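Section 3. Tidying the cables on your Dedwood desk

Before you begin, do put the kettle on, as it's a pleasant job when you aren't hurrying (and a fiddly one when you are).

1. Unplug everything at the wall, then follow each black cable along with your fingers until it comes free of its neighbours.
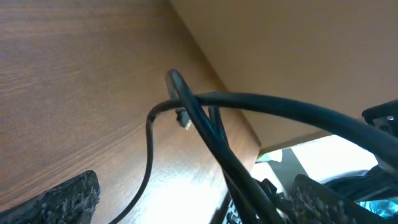
2. Coil each cable loosely, about as wide as your hand, and lay it on the desk top.

Caution: never pull on a plug to undo a knot.

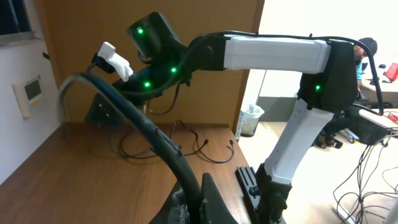 Igor Śliwiński asks us to add that small connectors are best labelled before coiling, and he's quite right.

3. Wipe the wood along the grain with a soft, dry cloth. 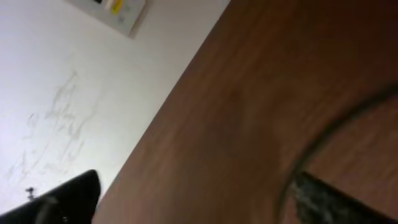 Fig. 3: Wooden surface beside the white wall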